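Heltano Adult Learning
Food Basics, Unit 4: Stocks, Reductions and Holding Temperatures
Handout prepared by Lorraine Pirihi, revised September

Bring this handout to the practical. The tables from Unit 3 are still needed, so keep those too.

1. What a stock is

A stock is water that has taken up flavor, color and gelatin from bones, vegetables or both. A broth is usually seasoned and can be served as it is. A stock is left unsalted so it can be reduced later without becoming too salty. Many cookbooks use the two words as if they meant the same thing. In this course we keep them apart.

White stock starts with raw bones. Brown stock starts with bones roasted until they are well colored. Vegetable stock has no gelatin and will not set when chilled, however long it is cooked.

2. Starting cold

Cover the bones with cold water and bring it up slowly. Proteins dissolve in the cold water, then clump and rise as it heats, and you can lift them off with a spoon. If you start with boiling water, much of that material stays in small pieces and the stock turns cloudy. Cloudy stock is safe to eat and fine for gravy.

Do not let it boil hard at any point. You want a bubble breaking the surface every second or two. 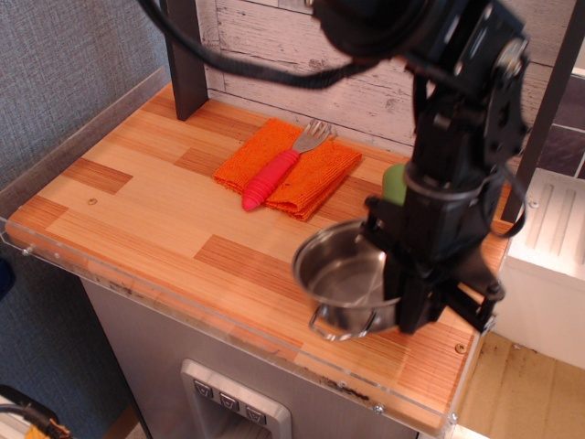 3. Reduction

To reduce a liquid is to boil off part of its water. What is left is thicker and tastes stronger. A wide, shallow pan reduces faster than a tall, narrow one holding the same amount, as more of the liquid is open to the air. Leave the lid off.

"Reduce by half" refers to volume. Dip the handle of a wooden spoon straight down at the start, mark the level, and check against the mark as you go. Weighing the pan also works if you know its empty weight. In the practical, Kai Hamann's group started with 455 grams of stock and stopped when the scale showed half of that, once the pan had been subtracted. Their sauce was the closest to the target of any group.

Salt, cream and butter go in at the end. Wine goes in early — raw wine tastes harsh in a finished sauce.

4. Holding and cooling

Hot food held for service in our kitchen stays at or above 140 degrees Fahrenheit. Check it with a probe thermometer every 60 minutes and write the reading on the sheet. Stir before you measure. The middle and the edge of a deep pan can differ by a good deal.

To cool stock, divide it among shallow containers and set them in an ice bath. Stir now and then. A full stockpot left on the counter stays warm in the center for many hours and should never be put away like that. Label each container with the contents and the date.

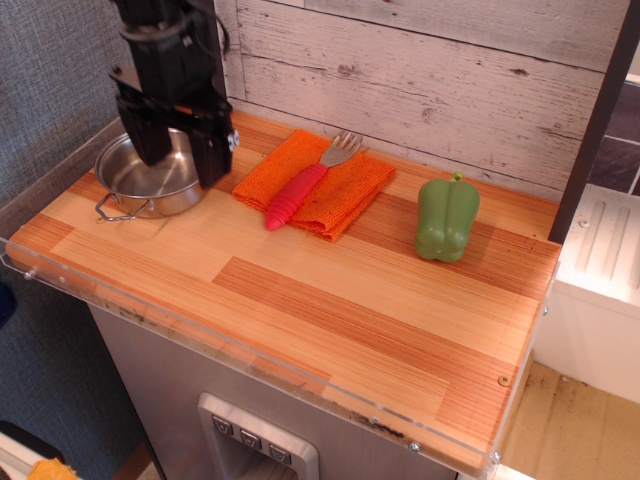

Fig. 2. Small stainless steel saucepan on a wooden countertop.

5. Terms to know

Deglaze: to loosen browned bits from a pan with liquid.
Fond: the browned bits themselves.
Glaze: stock reduced until it coats a spoon.
Mirepoix: chopped onion, carrot and celery, usually two parts onion to one part each of the others.

6. Before next class

Read the section on thickeners in the course reader. Make a small batch of vegetable stock at home if you can, and note the volume before and after straining. Elīna Dambrauskienė will take the second hour and cover roux and starch slurries. Bring an apron and a clean towel.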